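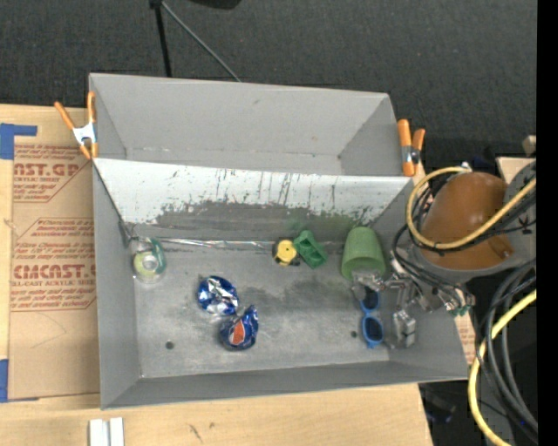 Stindel Manipulation Group / Software Bench Notes / Bin Picking

Getting from a camera view to a grasp you trust: a staged pipeline for mixed bins

If you have a camera looking down into a bin and an arm that can reach the bottom of it, you are closer to a working picker than you think. The piece that usually goes wrong is the software in between. People wire a segmentation model straight to a motion planner, get a great first afternoon, and then spend a month chasing failures they can't place. I did that too! This page walks through the way we build it now, with each stage writing its results to disk so you can open them up and look.

You'll need a calibrated depth camera, a parallel or linkage gripper with a decent model of its geometry, and any planner that takes a collision scene. Our stack is Kuteo for message passing and Paulík for planning. Both are in-house, so swap in whatever you run. The steps don't depend on them.

Step 1. Put the bin in the model first

Before you detect a single object, get the walls right. Fit the floor plane, then the wall planes, and store the result as a bin pose plus inner dimensions. Don't re-fit on every cycle. Fit once at startup, average over 26 depth images, and after that only check that the bin hasn't moved.

The check is simple. Project the stored rim into the current image and compare it against the depth edges along the rim. If the mean error goes over 8 mm, stop and re-fit. We clamp our two bins together at the corners with spring clamps, and the clamps have to go into the collision scene as well. Their handles stick up well past the rim, and a wrist coming in low from the side will find them. I model each one as a fat upright capsule and don't bother with the V of the handles.

Also model the divider between compartments as its own surface. Ours slopes down into the front bin, and the streaky, worn coating on it gives patchy depth. If you leave the planner to believe the raw point cloud there, it will see holes and happily route the elbow through them. Replace the measured points with the fitted plane, always.

Step 2. Mask out the robot, cables included

Everybody filters the arm links using forward kinematics. That part is easy and your robot description already has what you need. Cables are where it gets fun. The yellow one looping around our big orange-brown housing isn't in any robot description, and neither are the dark ones bending down toward the gripper. They shift with every pose.

What works for us:

Render the arm mask from joint states and grow it by 20 pixels.
Any depth point that lies above the rim plane and connects to the grown mask gets labeled robot.
Any point below the rim plane and connected to the mask gets labeled unknown.

That third label matters a lot. With the gripper down among the objects, as it is at the sunglasses up top, a fingertip covers part of the thing you want to grasp. If you call those points robot, the object shrinks. If you call them object, it grows a strange metal limb. Unknown lets the next stage make up its mind.

Clear fingertips deserve a special mention, because the depth camera sees through them about half the time. Use the kinematic mask for those and ignore what depth says.

Step 3. Segment, then argue with the segmenter

Run your instance segmentation and keep the raw masks. Then run a second pass that looks only for two kinds of mistake.

Merges. Look at the two blue foil-wrapped pieces on the left side of the bin. They nearly touch, they share a color, and the crinkled foil throws bright reflections all over. A segmenter will love to call them one object. The yellow round toy and the green block resting against it differ in color, so you might expect them to be safe, but a geometry-only model can join those as well. For each mask, compute the depth profile along its longest axis and look for a valley. If you find one, propose a split and keep both hypotheses.

Misses. Transparent and shiny stuff goes missing. The strip of clear or silvery material running from near the tape roll along the back of the floor is exactly the sort of thing that drops out of depth entirely. Take a color edge map, subtract everything covered by a mask, and whatever long connected edges remain inside the bin become "something is here" regions. They don't have to be graspable. They only have to be avoided.

You will get false alarms from the floor. Ours is scratched and smudged, and it has small dark holes in it that look remarkably like tiny black objects to a color model. Keep a floor map: a picture of the bare bin, aligned to the bin pose, with known marks painted in. Nele Vogler wrote our painting tool in January and it cut the false regions so sharply that I went back and reran all the old logs just for the pleasure of it.

Step 4. Generate grasps per hypothesis

For each object hypothesis, sample grasps and score them on four numbers: finger clearance, contact normal agreement, distance to the nearest wall, and how much unknown space the fingers sweep. Multiply the scores. Adding them lets a superb clearance hide a terrible contact.

A few shapes need a nudge:

Sunglasses: the lenses are dark and depth on them is poor, so weight candidates toward the frame.
Cup lying on its side: sample across the body, and also with one finger inside the rim. The second kind wins more often near a wall.
Foil: normals are noise. Smooth them over a 10 mm radius before scoring, or every grasp looks bad.
Tape roll in a corner: the wall term will kill nearly everything, and it should. Lower the object's priority and come back when its neighbors are gone.

If a split hypothesis and its merged parent both produce a good grasp, prefer one that's valid under both readings. There often is one, usually near an outer end. This is my favorite trick on the page.

Step 5. Plan in two pieces

Plan the approach from home to a pregrasp point above the rim with the full collision scene. Then plan the descent separately as a straight line, with the target object removed from the scene and everything else kept in. If the descent fails, try the next grasp. Don't let the planner wiggle down into the bin. Marlene Ackermann and I compared the two on our Jidemdale cell, and the straight descents were so much easier to debug that we dropped the clever version the same evening.

Set the descent speed low for the last 2 cm and watch finger effort as you close. A spike before the expected width means you touched something you didn't model. Log it, open, back out along the same line, and take a new image.

Step 6. Write down everything, every cycle

For each cycle save the color image, depth, joint states, masks, all hypotheses, the top 20 grasps with their four scores, and the chosen path. Storage is cheap and your memory of a failed pick is terrible.

Then build a tiny replay script that loads a cycle and runs any single stage with the stored inputs. When a pick fails you start at Step 5 and walk backward until the output looks sane. The bug lives one stage after that. Most of ours have turned out to be in Step 2, by the way, and most of those were a stale joint state paired with a fresh image. Compare timestamps and refuse any pair more than 15 ms apart.

Default settings we ship

rim_error_limit_mm: 8
fit_images: 26
robot_mask_grow_px: 20
slow_descent_cm: 2
max_time_skew_ms: 15
grasps_logged: 20

Change one at a time and replay the old cycles before you run the arm. Costel Bratu keeps the replay set, so ask him for access if your account can't read it. Notes on tuning the valley threshold for splits are on the next page.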